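Brommont Pantry Skills Room: Progress Report to the Fahy Fund
Mar 15, 2023
By Caoimhe Hanrahan

We are past the halfway point of the grant and I'm so pleased with how the room is coming along! When I last wrote we had bare shelves, a stack of donated groceries and a plan on one sheet of paper. Now the sorting tables are in use every open day, and people who came once to look around are coming back to help (and bringing their cousins, which I love).

First, the pantry itself. We now hold 90 different packaged foods, each with a card in English and, wherever one of us can manage it, in the language of the people who cook with it most. The dry goods went up first: rice, flour, sugar, dried beans, noodles. Salt and spices were next and took longer than I expected, mostly on account of the labels. Huệ Đào has been wonderful here. She went through the whole spice shelf with me, fixed several cards I had simply gotten wrong, and moved two kinds of starch that had been sitting with the baking powder for weeks.

The salt shelf has turned into a favorite. We have fine, coarse, pickling and flaked, and packages from several countries, including one with Chinese characters in blue on a white pack, 盐业, which has to do with the salt trade. Visitors pick things up, compare the grain and start talking about what their mothers used. One afternoon session on salting vegetables ran 50 minutes over and we had to be shooed out of the building.

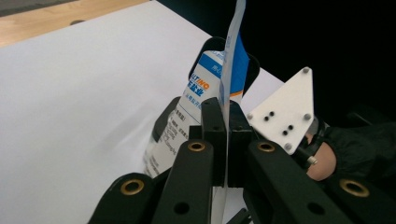 Grigore Rusu thinks the salts should be grouped by what you do with them and never by country, so that somebody making pickles can go straight to the right package without reading a word of the card. He would also like the opening date written on every package in large numbers. I'm with him on both. The regrouping is half done, and the dating starts with the next delivery.

Packing went well too. We lined the sorting tables with clean paper, which makes spills easy to deal with and lets people write notes right where they're working. We have run 23 sessions so far. The beginners' group has eight regulars, and they can now check a package for tears, find the date, and shelve it without asking me.

Some things are behind. The Brovska shelving came with the wrong brackets and the replacements are still on order, so the oils are in crates by the door. The Clerex label printer works fine with English but drops the accents in Vietnamese and Romanian, and we've been adding those by hand. Úna Daly has neat writing and endless patience, but I would like to get this fixed before the next batch of cards.

On money, we are within budget on shelving and a little under on supplies. I'd like to move the supplies balance over to airtight jars, as two bags of sugar went hard over the winter. Please let me know if that needs a formal request.

Next up are the oils and vinegars, then a small recipe box that Orla Moriarty has offered to start. We plan to have the full pantry open for self-guided visits by August, and you are very welcome to come by before then and try the pickles.

Last updated: Mar. version, with budget note added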